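Visit report, Otik plant, Plorport, 1/27/21

Line 2 has run valve subassemblies for Orozco since December. Stock is 106 part numbers, held on 35 racks – small parts go to the bench in shallow yellow bins. Solenoid-type parts and round red circuit boards are kept in separate bins, with a steel tray in the center.
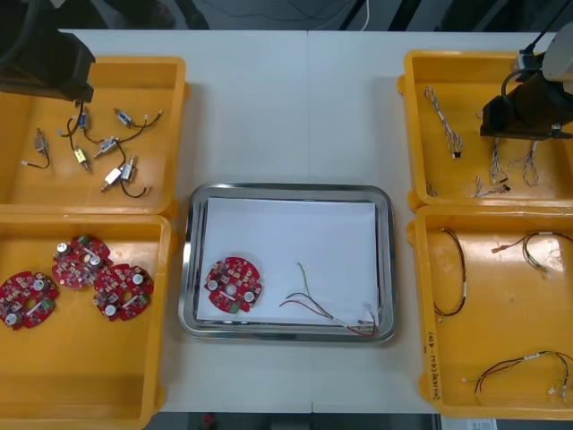 How often are the bins refilled? Every 14 minutes, from the rack behind the line.

Output is 2,000 units a shift. Broteck supplies the connectors.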